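# Open Front, Clear Side

## Shelving a small workroom so that the contents can be read from the table

The workroom at Ploltier has one long wall, and the wall is 2675 mm from the door casing to the corner. Everything the room has to store goes against it or stays out of the room. Agathe Barbier and Lionel Marchal, who fitted it out, began with that dimension and with a list of contents that had been kept on the inside of a cupboard door for most of a year.

The list was unglamorous. It had bottles, both squeeze and screw-cap. It had packaged consumables in soft wrappers that slump when stacked, leads and adapters, and flat goods such as mats and boards. The old cupboard had taken all of it, in the sense that the doors closed. Retrieval was another matter. Marchal logged searches for a month before the cupboard was taken out and found that the slow ones had one thing in common: the item was in the right place but behind something else.

The replacement is open shelving in a pale beige finish, divided into compartments, with the worktable set in front of it. Most of the contents sit in clear plastic bins. 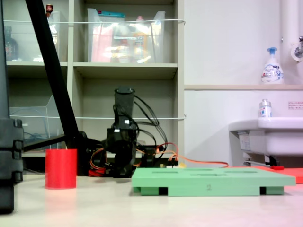 *Photograph: Agathe Barbier*

Clear bins are often sold on appearance, and the case for them is narrower than the catalogs suggest. A clear bin helps when the contents differ from each other in color or outline. A bin of mixed packages in pink, white, yellow and blue can be read from the far side of a table, and the user knows before reaching whether the blue-lidded container is still near the top. A bin filled with identical white cartons gains very little. It would do as well in an opaque box with a label.

Bottles fall somewhere in between. Dark glass or dark plastic reads as a silhouette, and two dark bottles of the same height are the same bottle as far as the eye is concerned. Cap color does more work than body color in this situation. A small bottle with a red cap can be picked out even when the rest of it is buried, provided the cap clears its neighbors. Barbier's rule for the bottle bin is that everything stands upright and the short items go toward the top of the pile or the front, never between tall ones.

### Depth

The shelves are 450 mm deep. Barbier wanted less. Her argument was that any shelf deeper than the forearm invites a second row, and a second row defeats the purpose of an open front. Marchal held out for the greater depth on the grounds that the larger bins would otherwise overhang.

The compromise was to let the bins set the depth. A large bin takes the full depth of its compartment and comes out as a unit, like a drawer without runners. Nothing is stored behind a bin. Where a smaller bin is used, the leftover space is at the back and stays unfilled. This looks wasteful on a drawing and has caused no trouble in use.

Bins without handles need finger room on at least one side. Marchal allows the width of a flat hand. With less than that, people tip the bin forward to get a grip, and the contents shift to the front face and stay there.

### Cord across the front

Open shelves have a weakness in any room where the furniture gets knocked. Bins creep. Each pull and push leaves them slightly forward of where they were, and a full bin that overhangs the shelf edge by a small amount will eventually be caught by a sleeve.

A lip along the shelf edge is the usual cure. It also means every bin has to be lifted over it, and a heavy bin lifted at arm's length is a worse hazard than the one being corrected. A cord strung horizontally across the opening is lighter and can be moved. Thin white cord is the least obtrusive against a pale unit. It should sit well below the rim of the bin it restrains and well above the base; at rim height it snags lids, and near the base it restrains nothing.

Didier Hamel, who maintains workrooms for a group of schools in Curklow, is not persuaded. "A cord tells you where the bin ought to stop," he says. "It will not stop a full bin from going over." He uses it for light goods and fits a wooden batten for anything with liquid in it. His other objection concerns tension. Cord that is tight in May is often slack by fall, and a slack cord droops into the opening and gets hooked by a thumb. He ties one end and clamps the other, and takes up the slack when he thinks of it.

### Cables in a file holder

Leads are the worst category in any small store. They tangle in bins, they vanish in drawers, and on hooks they take up wall that could be used for something else. The Ploltier answer is a clear plastic file holder on a low shelf, standing up, with the cables inside it.

File holders are made for paper and are therefore tall, narrow and open at the top. A coiled lead dropped in on edge stays coiled, held by the side walls. The next one goes in beside it. Removal is by the coil and never by the plug. A holder that has to be shaken to release a lead is too full, and the correction is a second holder.

Low placement is deliberate. Cables are dense for their size, tolerate being dropped, and are seldom needed in the middle of a task. The eye-level compartments are reserved for things that are.

### The table

The tabletop is light beige, close in tone to the shelving. Its working height is 85 cm, which Barbier set by standing at it with a cutting mat and adding nothing for shoes. A pale surface shows marks and needs more wiping. It also shows small objects, and in a room where a screw or cap is regularly lost, that is the better bargain. Dark tops hide dirt and dropped parts equally well.

Color on the table comes from the accessories. A red cup on a beige top can be found by someone looking elsewhere. The same is true of a red mat, with one qualification: red objects placed on it disappear. A small red cap or clip set down on a red sheet is nearly as lost as it would be on the floor. Li-hua Kuo, who advises on bench layout for Cisico, recommends keeping one mat in a color that matches nothing else in the room. In her experience the color hardly matters so long as no consumable is sold in it.

Cups deserve more attention than they get. A straight-sided cylinder with no handle has no preferred orientation, so it can be set down without looking. It holds tools upright, takes offcuts, and can be upended and wiped in one movement. Tapered cups nest, which is useful on a shelf and a nuisance on a table, where somebody always nests them with something in the lower one.
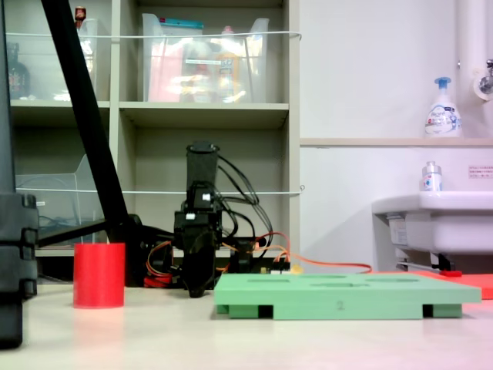 Raised boards are a more recent arrival. A flat board on short feet gives a level platform slightly above the surface, and the gap beneath it has its own uses. Wiping under it is possible without clearing it. It can be picked up from below with the fingertips, where a flat board lying directly on a smooth table has to be slid to the edge first. Kuo considers this the main benefit and regards the rest as secondary.

Slots in the top face locate long, thin objects and stop them rolling. Shallow slots suit things that are lifted straight out. Deep slots hold more firmly and collect more dust, and they are tedious to clean without a brush. Elongated slots are more forgiving than round holes, as they accept items of different widths and do not dictate exactly where along the board each one goes.

Boards in the same color are soon confused, and numbering is the simple remedy. A handwritten 2 on the front face is sufficient. The front is the correct place for it; a number on the top is covered as soon as the board is in use, and a number underneath might as well not exist. Handwriting fades with cleaning, and a faint number should be gone over before it becomes a guess. Kuo prefers engraved numerals and concedes that engraved numerals are hard to change when the boards are reallocated.

Mint green has proved a practical color for a board. It is light enough to show debris and far enough from beige to give the board a clear outline.

### Near the sink

A sink at the end of a dry-storage wall is a compromise imposed by plumbing. The one at Ploltier is white and hangs on a white wall, with a shelf above it. A pump bottle stands on that shelf.

The pump format is worth specifying. It dispenses with one hand, and with the back of that hand if the fingers are dirty. A screw-cap bottle in the same position acquires whatever is on the user's hands, and the cap ends up in the basin. A pump head in a contrasting color, blue on a white bottle for instance, is easier to hit without looking. The label should be kept facing out, a small discipline that saves an argument when several similar bottles are in circulation.

Gilles Mallet, who supplied the Gautier units used in two of the other Ploltier rooms, would have put a screen between sink and shelving. Barbier declined it on cost and on access. Her alternative is an allocation rule. Paper and card are kept at the end farthest from the water, and whatever stands nearest to it is in plastic.

### Upkeep

The system needs very little maintenance, though it does need some. Marchal's schedule is short:

- Push every bin back to its line at the end of the day.
- Wipe the front faces of clear bins when they haze. A hazed bin is an opaque bin without a label.
- Empty the cable holder completely once a season and return only what can be identified.
- Check the pump.

Barbier adds an item that Marchal leaves off, concerning lids. Lids for the large bins were bought with them and are stored elsewhere in the building. With the lids on, bins get stacked, and the lower one is no longer opened. She has had them requested back and has so far declined to say which cupboard they are in.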